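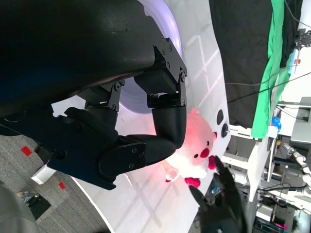
Two-Handed Build: Frequently Asked Questions

Last updated Jul 28, 2018

We get a lot of messages about the hands project (thank you, keep them coming!) and many of them ask the same things, so the answers now live on this page. If yours is missing, use the contact form at the bottom of the site and we'll add it.

What is the project, in a sentence?

A pair of black robot hands with proper jointed fingers, built by members of the Brernach shared workshop in our spare evenings, with the aim of passing soft things from one hand to the other without dropping or squashing them. We call the whole thing Pidis. The name doesn't stand for anything.

Why soft toys?

They're brilliant test objects! A plush toy gives way when you hold it, so a finger that closes a bit too far does no harm to the toy or to itself. They are also awkward in a useful way. The white one with the red nose is mostly a round head, and a round head wants to roll out of any grip that only touches it in two places. A stubby arm or an ear gives the fingers something to catch on, sometimes where you want it and often where you don't.

We started with wooden blocks and learned a lot about blocks. The first evening with a plush toy showed us that half our finger settings only worked on things with flat sides.

Did you design the fingers yourselves?

Partly. The joints began as a set of drawings from another hobby group, Gruvico, who very kindly let us change whatever we liked. The bracket at the end of the forearm is ours, and so is the way the fingers bolt to it. It is on its fourth version. The first three all flexed, and a bracket that flexes makes every finger look as if it has a fault of its own. We spent most of November chasing a "bad" joint that was perfectly fine.

Are both hands the same?

No, and please don't assume a setting from one will suit the other. They were built at different times, with different ideas about fingers. The one with the chunky segments is the better holder. The slimmer, more glove-like one is better at getting its fingertips in close. If we were starting again we'd probably still want two different hands, though we would label the spares boxes much more clearly.

What's on the fingers to stop things slipping?

A rubber coating with a texture to it. Bare fingers slid straight off fabric. We tried glove fingers pulled over the top, which gripped nicely but crept round after a while, so the seam ended up right where the toy needed to sit. If you're doing your own, rough up the surface first, wipe it down, and leave the coating overnight even if the tin says an hour. Then leave it a bit longer.

How much did it cost?

The first hand came to 696 pounds in parts, including two motors we ruined. The second was cheaper as we already had tools, screws and a better idea of what not to buy. Neither figure counts our time, and neither counts biscuits.

How many parts are there?

The parts list for one hand runs to 109 lines at the moment, and 37 of those are screws, washers or spacers of one kind or another. It sounds worse than it is. If you can put together a flat-pack wardrobe and keep your temper, you can build a finger.

Why hex screws everywhere?

We take things apart constantly, and cross-head screws chew up after a few rounds. Hex heads last. Use a good key, throw it away when the corners go round, and put a tiny dab of thread lock on anything near a joint. Tiny! We once used far too much and glued a finger into a permanent point.

Can I leave it running on its own?

Please don't. Ours only moves with someone standing by the stop switch. A hand this size isn't strong enough to do anything dramatic, but it can pinch, and a cable caught in a moving joint gets damaged very quickly. Tie back sleeves, hair and lanyards before you switch on.

How do you keep the cables out of the way?

With constant effort. The rules we've settled on are:

- Leave a loose loop at every joint that turns, then move the joint by hand through its whole travel before powering up.
- Fix cables to the housing and never to a finger.
- Label both ends, on the same evening you fit them.
- If a cable has to cross open space, run it high and keep it away from where the hands meet.

What software does it use?

Our own, such as it is. Each finger has an open position, a closed position and a limit on how hard the motor may push, and a handover is a list of those with pauses in between. The receiving hand closes first, then the giving hand lets go slowly. Getting that overlap right was the most fun we've had on the project -- we'd expected it to be a chore, and several of us stayed far too late fiddling with it.

How reliable is the handover?

In our last proper round we did it 62 times and kept a paper log. We aren't going to quote a success rate yet, because we kept changing the finger settings part way through and the numbers would mean very little. A fairer test is next, with the settings left alone (we have promised each other).

Which controller board should I buy?

Whatever you can get help with locally. We use one from Gunnlaugsson, a small parts shop, mainly because they answer emails and would swap a faulty board. Check that it can drive all your finger motors at once -- a board that is happy with one finger may sulk when they all close together, and you'll blame the motors.

I've never built anything like this. Where do I start?

With one finger. Clamp it to a bench, make it bend, make it straighten, and do that until it's boring. Then add a second finger facing it and try to hold a rolled-up sock. You'll learn more from the sock than from any amount of reading, and it is a lovely feeling the first time it stays put.

Can I come and see it?

Yes! Visitors are welcome on open evenings. Tell us beforehand so somebody who knows the hands is in. Children can come with an adult and are usually the best at suggesting things for it to hold.

Will you share the drawings?

The bracket and the palm plate, yes, once version four has survived a bit more use. The finger drawings belong to Gruvico, so please ask them first. Do send us pictures if you build one, especially if yours looks nothing like ours.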